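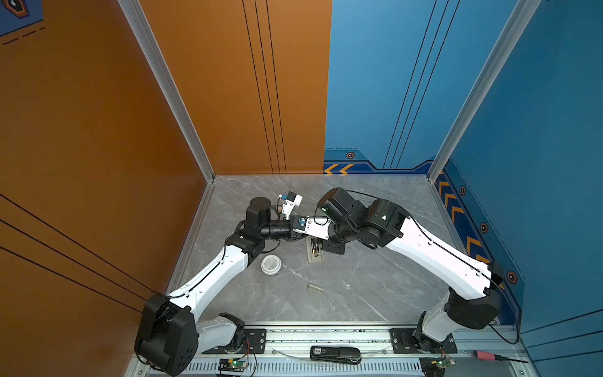
Slide 1: Tin, tray, small parts

Okay, hi, give people a minute to sit down. Mention the coffee is at the back and it's good until 10.

So this talk is about sorting small stuff. Tins, trays, loose bits, the one hand tool that never goes back where it came from. I've been doing the bench setup for the Trakudex workshop kits since January and I have opinions!

Start with the tin. I love a short round tin with a lid. You can put your palm over it, it stacks, and a label that goes around the side can be read when it's on a shelf (labels on lids are useless once there's another tin on top, ask me how I know). Pause here, somebody always wants to defend lid labels. Let them.

Then the clear tray. Trays are for whatever you're working on right now, tins are for whatever you're done with. If I can see through the side of it I don't have to pick it up. At Flisent we switched over to clear ones, 30 of them, and the muttering at the benches went way down.

Little cylinders: they roll. Stand them up or put them in something. I usually tell the story of the one that went under the radiator, keep it short this time, it ran long at the Prido meetup.

Numbers bit, go quickly. When we cleared the old cabinet we logged 997 separate parts, and our inventory sheet said 3,000. Wait for the laugh. Most of the difference was stuff used up years ago and never crossed off.

Next slide. Slow down, this is the part people write down. 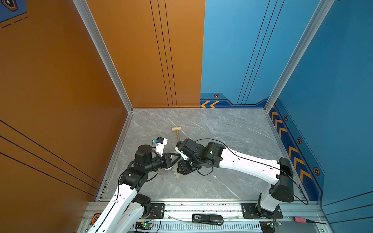

Slide 2: Small mallet, light wooden block

Will a small mallet mark the part I'm tapping?
Wood on soft metal or plastic can leave a dent if you hit hard, so put a scrap of leather or felt over the part and use several light taps.

Okay, so on mallets. I keep mine out on the work surface while I'm using it and then it goes on a peg, head up. Drawers are where mallets go to chip. Check the head now and then by wiggling the handle, and if it moves at all, fix it before you use it again.

Blocks! Save your offcuts. A flat one with square edges is good for holding something off the surface, and it's free. I keep a box of 20 and throw out the ones that have gone wobbly.

Plug the Ó Súilleabháin handout, it's by the door, the second page has the label template. Then questions. If it's quiet, ask who has a drawer they're scared of and go from there.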